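Review: Purko PG-2 parallel gripper kit, after 12 weeks on a two-arm cell
By Tsion Hadgu
22 Jul 2025
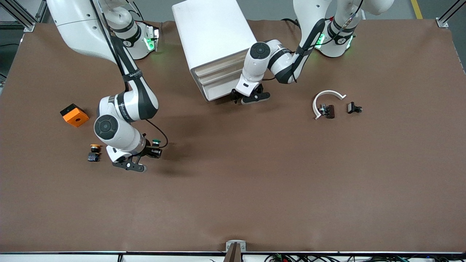

Both arms over the brown mat, with push-button parts and the small drawer cabinet.

We bought two of the Purko PG-2 kits in May for the small-parts cell at our Estbridge shop. The job is sorting panel components: push buttons, clips and other odds and ends, some of which go into a small drawer cabinet that sits on the mat. One arm handles the parts and the other works the drawers. I have now used the grippers long enough to say what I like and what I don't, and there is one fault that anyone considering this kit should know about before they order.

What you get is the gripper body, one set of narrow fingers, one set of wide flat ones, a wrist adapter, a cable and a printed guide. Mounting took me most of a morning. The adapter fit our arms without shimming. The guide is decent on the mechanical side and thin on wiring.

Grip quality is good. The narrow fingers hold a button by the body without marking the cap, and they close evenly. The wide tips are better on the drawers than I expected. I had planned to machine something for that and never needed to.

Now the fault. In the third week the right gripper let go of a button in mid-move. The part hit the mat and rolled, and the arm carried on to the drop point as if it were still holding something. No alarm, no error code. I put it down to a bad pick. Over the next few days it happened 21 times, always on the same arm, and always when the wrist was turned well over.

Nusrat Seneviratne found the cause. The cable leaves the wrist in a loop, and at the far end of the wrist rotation that loop pulls on the connector. The connector has no latch. When it lifts a little, the gripper loses power for a moment, and the fingers go slack. Then the plug settles back and the controller reports everything normal.

With a plastic button that is a nuisance. With a heavier part, or one with an edge on it, I would call it a safety problem. Our stop circuit is no help either, as it only sees the arm, and the arm is doing just what it was told. We kept people out of the cell while it was moving and ran at reduced speed until we had it sorted.

I wrote to Purko. Bohdan Fedoruk in their support office answered the next day and asked for a log, which showed nothing, as I had told him it would. After a second round of email he sent out 2 latching connectors and a bracket that clamps the cable just behind the plug. No charge, but I had to do the crimping myself. The bracket is not mentioned on the product page and you have to ask for it.

Since fitting them we have had no drops of that kind. I also limited the wrist rotation in software and added a check on finger position after every pick, so if the fingers close further than they should, the arm stops. The check should have been there from the start, and that part is on me.

Other complaints are minor. The finger screws work loose and need thread locker. The guide gives the torque for the adapter bolts and leaves out the fingers entirely.

We looked at the Zarnton gripper before buying. It costs more and has a locking plug as standard. If I were ordering again for a job with a lot of wrist movement, I would pay the difference. For straight up-and-down picking the Purko is fine as it comes.

Rating: 3 out of 5. I will change it if they start putting the bracket in the box.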